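4.2 Pack size and unit price in listings for baking supplies

The second part of the study looked at how sellers state the number of items in a pack. Paper baking cups, cake boards and piping bags are sold in many pack sizes, and the same product may be listed several times by the same seller. After duplicate pages were removed, 3,749 listings remained. Each was read by two coders, Hugo Cabello and Begoña Lorente, who worked separately and recorded where the pack size first appeared: in the title, in the bullet points, or in the long description.

Figure 3. Yellow-green cloth on a white table, with two grippers.
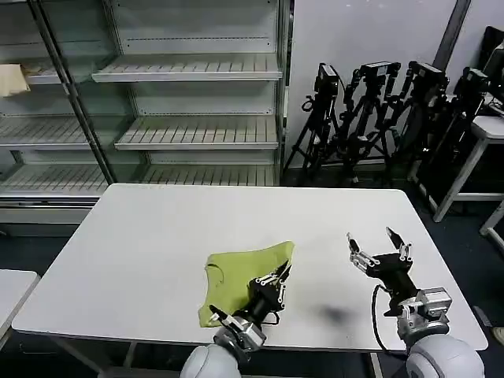
Of these listings, 2,394 gave the pack size in the title. The remainder gave it only further down the page or left it out. Sellers on the Dravley marketplace were more likely to use the title, which may reflect the site's listing form, where quantity is a required field. Rurnard has no such field. Sellers there often wrote the quantity as part of the product name, and the wording varied within a single store.

A listing was coded as unclear when a reader could not tell whether a number referred to single items or to sleeves. The most common case was a title such as "60 count" followed by a description of several sleeves. Where the coders disagreed, the listing was passed to Unai Moya for a final decision. 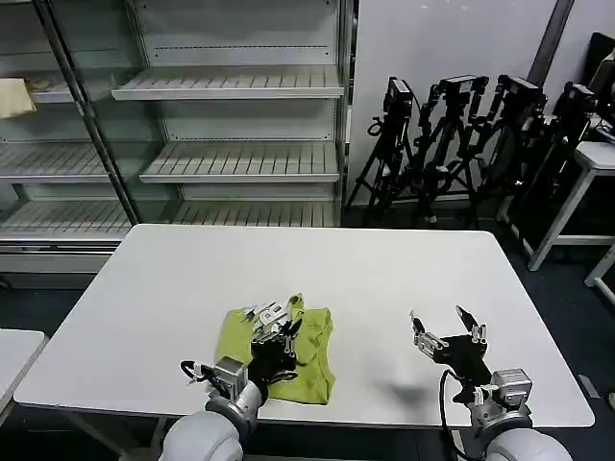 Unit price was worked out from the listed price before shipping. This choice has limits. Light paper goods are cheap to make but bulky to send, and a low price per cup can be offset by the delivery charge. Cases of 4,000 cups, sold mainly to bakeries, were kept in the count of listings but left out of the price comparison - their shipping terms were usually given on request.

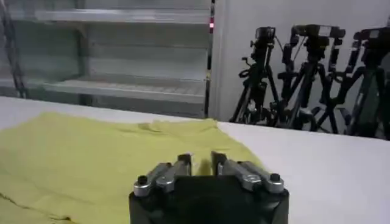

Prices were recorded once, in January, and were not checked again. Earlier work by Quintana and Montoya found that sellers of seasonal colors change prices often in the weeks before a holiday. The figures in this section should therefore be read as a record of one month. Section 4.3 applies the same coding to cup dimensions, where base width and wall height are often given in reverse order.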